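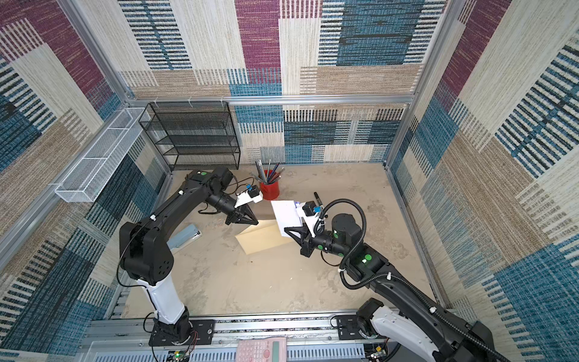 Okay, so my whole talk is about one handoff, and I mean that literally. Paper has to go into a folder, two arms have to share the job, and the question we kept fighting over at Fodimow was which arm gets to decide when. That is the research question. It sounds small and it ate most of our year! You can see both sides of it here: the right gripper has the sheet, standing nearly upright over the manila folder, and the left gripper is hovering near the folder with its fingers pointed at it. Both of them are close to the same few inches of floor. Who moves next? Keep that question in your head, because the method is really just our answer to it.

(Pause. Let people look. Don't rush this one, I always rush this one.)

So, how did we do it before. Our old policy, the one we called Vidasach, treated the two arms as one big body. One network, one long list of joint targets, everything predicted together. I still like it, it's simple, and for picking things up it was great. For paper it got nervous. It would start to close the left gripper, then change its mind, then the right arm would wait for the left and the left would wait for the right, and we'd all stand there watching two arms being very polite to each other.

(Usually gets a laugh. If not, keep going.)

Oto is what I came to talk about. In Oto each arm has its own policy, and between them there's a tiny shared signal that we call the turn. The turn is a single number that slides from left to right. When it's all the way over to one side, that arm leads and the other one is only allowed to hold its pose or make small corrections. In the middle, both can move, but slowly. That's the entire trick. The arms learn the turn from the demonstrations, we never label it by hand.

Say this clearly: we did not write rules for who leads. People always ask.

Training data. We collected 40 demonstrations per task, teleoperated, and we used 3 tasks: put a sheet in a folder, take a sheet out of a folder, and square up a small stack. Each policy sees its own wrist camera plus the fixed view. I tried giving each arm the other arm's wrist view too, and it got worse, which annoyed me because I had already bragged about it in group meeting. My best guess is that the extra view gave the network more ways to cheat on so few demos. I don't have a clean experiment for that, so please take it as a guess.

Results. We ran 25 trials per task per method. Paper into folder: Vidasach got 7, Oto got 18. Taking paper out was closer, 14 against 19, and I think it's closer because one arm does most of the work there anyway. Squaring the stack was a mess for both of them and I'm going to show you that too. 5 against 6. I wouldn't call that a difference and neither should you.

(Slow down on the stack result. Last time I mumbled through it and got a question about it right away.)

What I find fun is plotting the turn over time. On a good folder trial it sits with the arm holding the sheet, swings over while the other one opens the folder, and swings back for the insert. On a bad trial it wobbles around the middle, and you can often see the wobble before you see anything go wrong with the paper. So we're testing it as a warning light - if the turn stays near the middle for too long, both arms back off and start over. It's early and I have no numbers for you on that yet.

Limits, quickly. Paper is the only floppy thing we've tried. The turn assumes exactly two arms, and I don't know what it should look like with more. Also it learns from how our operators like to do the job, and our operators (me included) are mostly right-handed, so Oto hands the lead to the right arm more often than I can justify. We collected a smaller set with the sides swapped and the bias shrank, but it didn't go away.

If there's time: the Fleury question. Fleury is our simulator, and yes, we tried to train there first. The sheet in Fleury bends fine but it slides against the folder way too easily, so policies learned to shove it in from any angle. On the real arms they crumpled it. We plan to come back to the friction model in July, and if anyone in the room has done paper on cardstock contact well, please come find me at the break. I'm serious, I'll buy the coffee.

Contact: Fodimow lab page | © 2018 Fodimow | Back to top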